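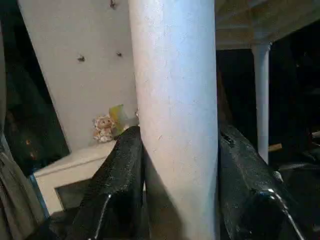 Falside (band)

Falside are an indie pop group formed by singer and guitarist Rakiya Wike, keyboard player Sum-yee Tse and drummer Prasetyo Sopacua. They are best known for the album Ostovitz, a warm, slightly lopsided record full of hand claps, tape hiss and choruses that seem to arrive a bar early. Bassist Amarachi Nwankwo joined after the first EP and has played on everything since.

History

Wike and Tse met while working at the same record store, where they were often put on the closing shift together and spent it playing each other songs. Their first recordings were made on a four-track borrowed from Tse's uncle, with a drum machine whose tempo dial was cracked and could only be set by feel. Several fans still rate these early tapes above anything that came later, and the best of them, "Cold Side of the Bus," has a wonderful wobble in the second verse that no later version has managed to copy.

Sopacua came in as a live drummer for a single show and stayed. With him the band cut the five-song EP Dauda, pressed in an edition of 100 copies with sleeves the band folded by hand. It sold out in one weekend. A second pressing of 1000 followed on the small label Wastska, this time with a lyric sheet and a different mix of the title song. Collectors can tell the two apart by the label color, cream on the first and gray on the second.

Nwankwo's arrival changed the sound a great deal. Earlier songs had let the left hand of Tse's keyboard carry the low end, and they could feel thin on stage. Her bass lines are busy and tuneful, closer to a second singer than to a rhythm part, and on "Pocket Weather" she carries the whole melody through the bridge while the guitar drops out. It is one of the great pleasures of the catalog!

Ostovitz

The band's first full album was made with producer Chukwuemeka Garba, who had mixed the second pressing of Dauda. Garba asked the group to bring in every unfinished song they had, and they turned up with 20. Eleven made the record. Most were tracked live, all four players in one room, with vocals added later in the hallway outside, where Wike liked the echo off the floor tiles.

The title track opens the album with nearly a minute of solo organ before the drums tumble in. "Lamp Oil" is the fastest thing they have recorded, and "Two Rivers, One Coat" the slowest, a duet between Wike and Tse sung so close to the microphone that the breaths become part of the beat. The closing song, "Hallway," is a single take of Wike alone with a nylon-string guitar. A door shuts near the end. Garba wanted it removed and lost the argument.

Ostovitz sold 4000 copies on vinyl, a very big number for Wastska, which had never before needed to repress an album. College radio picked up "Pocket Weather" first, then "Lamp Oil," and the band spent most of the following year on the road.

Musical style

Falside songs tend to be short and built from small parts that lock together. Wike plays in open tunings and rarely strums a full chord, while Tse fills the gaps with organ, toy piano and an old string machine that drifts out of tune as it warms up. Sopacua uses a very small kit, often without cymbals, and plays a lot of the backbeat on the rim. The result is airy even when all four are playing hard, and it leaves plenty of room for the harmonies, which are worked out by ear and often cross over each other so that the lower voice ends a line on top.

Wike's lyrics are full of buses, coats, kitchens and weather. She has a gift for the plain line that turns strange on a second hearing, as in the refrain of "Lamp Oil," where the same six words are sung to three different people.

Live performances 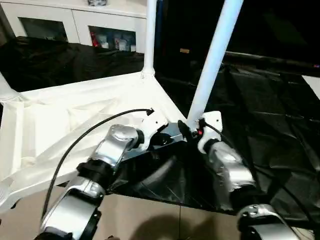 On stage the group play much louder than their records suggest. Sets usually open with "Cold Side of the Bus" in a fast version and run with hardly a break for the first four songs. For the Ostovitz tour they carried their own stage set, designed by Tse and put up by the band before each show. It was a plain thing of white tubes joined into an open frame, much like the one resting on black plastic sheeting in the photo, and the players stood in and around it with small lamps clipped to the uprights. Nwankwo took to tapping the nearest pole with a drumstick during the break in "Two Rivers, One Coat," and the hollow knock became so well loved that it was kept for the live recording of the song.

The group also became known for encores chosen by the crowd. Slips of paper were passed forward in a hat, and Sopacua pulled one out. This is how several songs never released in any form, among them "Garden Radio" and the very silly "Soup Waltz," came to be known by heart among regulars.

Later work

A live album, Falside at Half Past, was released on 02/11/2022 and collects performances from the second half of the Ostovitz tour. It includes the only official version of "Garden Radio" and a nine-minute "Pocket Weather" in which Nwankwo and Tse trade phrases until the rest of the band gives up and starts clapping. The sleeve notes were written by Garba.

Tse has also made a record of solo organ pieces, and Sopacua drums with several other Wastska acts.

Discography

Dauda (EP)
Ostovitz (album)
Falside at Half Past (live album)

Singles

"Cold Side of the Bus"
"Pocket Weather"
"Lamp Oil" / "Hallway (demo)"

See also

Indie pop
Wastska
Toy piano in popular music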